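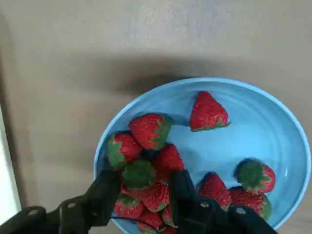
Participants wanted for a study on passwords and login habits at home

Our research group in Nellurport is looking for 70 people who use the internet in their everyday life and who are ready to tell us how they manage their passwords. You do not need to know anything about computers. We would even prefer that most of the participants have never worked in IT.

The study is part of the Gundano project, which looks at how families and people living alone protect their accounts: e-mail, online shops, bank, school portals and so on. Many guides say what people should do. We want to learn what they do on a normal evening, when the phone asks for a code and the dinner is on the stove.

Who can take part

You must be 18 years or older and live in Nellurport or in the Malik district. You should have at least five online accounts which you use regularly, and a smartphone or a computer of your own. It is no problem if you share a tablet with other members of the household, but please mention this when you write to us. People who are employed in computer security cannot be accepted this time.

We especially invite people over 60, and people for whom English is a second language. The interviews can be held in English, Ukrainian or Polish.

What you will do

First you come to our office for an interview of 2 hours, with a break in the middle. We will ask how you choose a password, where you keep it, and what happens when you forget it. After this you keep a short diary for 20 days. Each time when you have a difficulty with logging in, you write down one or two sentences. A paper notebook is given to those who do not like to use an app. At the end we call you by telephone for a last conversation, usually shorter than half an hour.

We will never ask you to tell us a password, a PIN or a code from a message. If somebody asks you for these things in the name of our study, please do not answer and inform us immediately.

Payment

You receive 160 pounds when you have finished all three parts. If you decide to stop earlier, you are paid for the parts which you have done, and you do not have to give a reason. Bus tickets to the office are paid back separately, so please keep them.

Your data

Your name is kept apart from your answers. The recordings are deleted after they are written down, and only the project team can read the texts. You can ask us to remove your answers until the end of December. After this month they will be already mixed in the results and we cannot separate them any more.

How to apply

Please write or telephone to Ostap Levchenko at the Wastetti building, second floor, reception desk, between 9.00 and 16.30. Tell us your age, the part of the town where you live, and which language you prefer for the interview. Evening appointments are possible until 19.00. The entrance on the side of the car park has no steps, and there is a lift.

We answer to every application, also when all the places are taken.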